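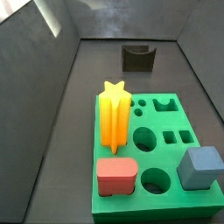 Lending toys to neighbors: is there a statute of limitations?

Grollari Parents Board > Etiquette and Other Lost Causes
Started 20 Oct 2025

tokarz_street_mom
In July I lent a bin of wooden blocks to the family across the hall. It was supposed to be for a weekend with visiting cousins. The cousins have gone home. The blocks have not. I see the mother in the elevator several times a week and we talk about the weather with great intensity.

My kids have now noticed, and the younger one has started referring to them as "the blocks we used to own." There were 152 pieces when they left, per the box. Do I ask? Do I wait for college?
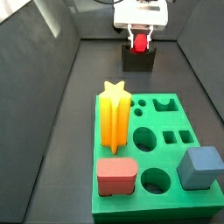
Red piece, black holder.

flatpack_ed
You ask. "Hey, are you all done with the blocks?" Eight words or so and you can do it between floors.

Po-yen Lam
Disagree with Ed. In a building you ask once and then you live next to the answer for years. I'd invite their kid over to play and let the kid say "we have blocks at home." Kids will testify to anything.

flatpack_ed
So your plan is to interrogate a child.

Po-yen Lam
With snacks.

quietcar
I'm the person across the hall in this story. Not literally, I live in a different state, but I have a neighbor's Vuritz marble run in my closet and have had it long enough that returning it now feels like a confession. Please just ask. She may be waiting for you to do it. Every time I hear my neighbor's door I stand still in the kitchen like a deer. 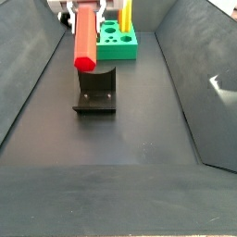
Also, check whether she thinks it was a gift. When I got the marble run, what was said was "take it, they never touch it," and I have gone over that sentence like a lawyer. "Take it" could mean a lot of things.

tokarz_street_mom
I may have said "no rush." I said it the way people say it, meaning some rush.

flatpack_ed
Well, there's your problem. She's not rushing.

Dörte Sauerland
We had this so often in our playgroup that we started writing lends down. Item, borrower, date back. Everybody thought it was very chilly for a month and then everybody used it. I keep ours in Flolgate, but a sheet of paper on the fridge works the same. The rule is 21 days and then either it comes home or you ask for more time.

On the count: don't bring up the 152. You will get back fewer. If you open with the number she will be on her stomach under the couch with a flashlight and she'll hate you from down there.

Po-yen Lam
A due date? For blocks? I'd rather lose the blocks.

Dörte Sauerland
Then you are the person everyone borrows from.

Po-yen Lam
I have lost 3 stroller covers and a crockpot, so yes. 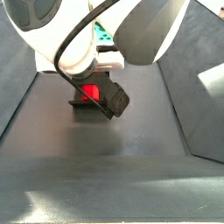
The crockpot I do think about. It had the good lid. But I've gotten a lot of rides to the airport out of that household and I don't see anyone putting those on a sheet of paper.

quietcar
You could put them on a sheet of paper.

flatpack_ed
Ed again. Compromise: ask for them back for a reason that has nothing to do with her. "My nephew's coming over and he's in a tower phase."

tokarz_street_mom
I don't have a nephew.

flatpack_ed
Does she know that?

tokarz_street_mom
Update. I asked, in the elevator, with 7 floors to go, which was poor planning. She said "Oh my gosh, I thought you'd given up on them." Bin was outside my door by dinner. Also inside: two of our library books and a mitten I'd accused my husband of losing.

I haven't counted the blocks. The younger one has. She says it's between her and them.

quietcar
OK. I'm getting the marble run out of the closet. Does anyone know if you include a note?

Dörte Sauerland
Banana bread. No note.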